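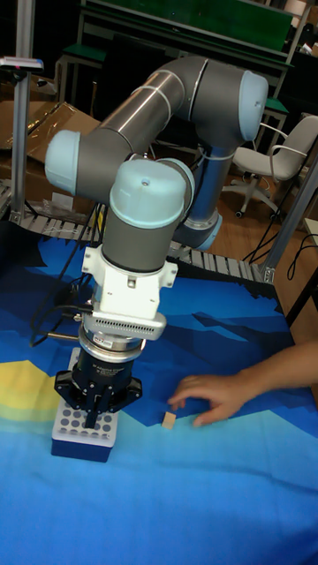
White rack up on the dark blue box, wooden block off to the right. The printed cloth stays on.

Small parts bench tips

Bits and pieces I keep telling people, finally typed up. No order. Skip what you know.

Cover the top. A printed cotton cloth, any old curtain will do. Small screws don't bounce as far, and the top doesn't get scratched. Busy patterns are cheerful but you WILL lose a brass washer on a yellow patch. Do the fiddly counting on a plain tray instead.

Pull the cloth tight before you start. Ripples tip things over. Tape underneath, or bulldog clips if the edge is free. Clips beat tape if you wash it often. Mine goes in cold, line dry, ironed if I'm feeling good.

Racks. The white plastic sort with round holes, rows and rows of them. Meant for tubes, great for:
drill bits, tips down
felt pens
paint brushes (handle first, obviously)
glue nozzles
those tiny files that roll off everything

Raise the rack. Big one, this. Flat on the table you're bending over all afternoon, and your neck will tell you about it at 7. Put it on a sturdy box. Shoe box is too soft, it bows in the middle after a week or so. A hard plastic tub upside down is good. Check it doesn't rock, fold a bit of card under the low corner if it does.

Fill from the back row forward. Otherwise your sleeve takes out the front ones. Left handed, start back right.

Label the rows not the holes. I labeled 198 holes once. Never again. Masking tape down the side, pencil, done. Pen bleeds through and then you cant read either one.

Wood offcuts. Keep a few, square cut so they stand up by themselves. Uses: door wedge, sanding block, spacer, something to press a stubborn cap against, phone prop. Sand the corners first, 4 strokes each is plenty. Raíssa Falcão waxes hers. Seems like a lot of work for a scrap but they do feel nice.

Stand the block on end if you want to grab it quick. Lying flat on a patterned cloth, tan wood sort of disappears.

Cables. Anything trailing over the table, send it off to one side, the side you don't reach across. Strap the spare length to whatever it belongs to, hook and loop ties, not zip ties. You'll only be cutting the zip ties off in October when you move everything round again. Leave a small loop wherever somthing bends so it isn't pulling.

Rollers. If you're lucky enough to have a bit of roller conveyor behind the bench, wipe the rollers with a barely damp rag, turn each one as you go. Dust cakes at the ends first. Don't park loose tools on it. They fall through the gaps or they wander. Crates and flat-bottomed boxes only, and make sure each one sits over at least three rollers.

Vents. Anything with slots in the side, soft brush, dry, along the slots not across. No spray cleaner near it.

Box sizes. Natanael Bezerra swears by the Zadis tubs, I use Aguiar ones, the lids don't swap so pick one and stick with it. Dark colors hide grubby fingerprints. Light ones show you when they need a wash. Your call.

Clearing up, 25 minutes tops:
loose bits into a tray
rack off the box, tip out the sawdust, rack back on
shake the cloth OUTSIDE
blocks in the drawer
sweep last

One more on holes. If a pen or brush sits too sloppy, wrap a rubber band round it where it meets the rack. Too tight, don't ream the hole out, use the next size rack. Chaminda Weerasinghe reamed a whole row and now everything in it leans.

Washing racks: warm soapy water, bottle brush, upside down on a towel overnight. Not the dishwasher, mine came out shaped like a potato chip.

Lizelle Lekota asked about non slip mat under the box. Yes. Kitchen drawer liner, cut a finger width smaller than the box so it doesnt show. Rinse it when it stops gripping.

Will add the bit on sorting springs when I get to it.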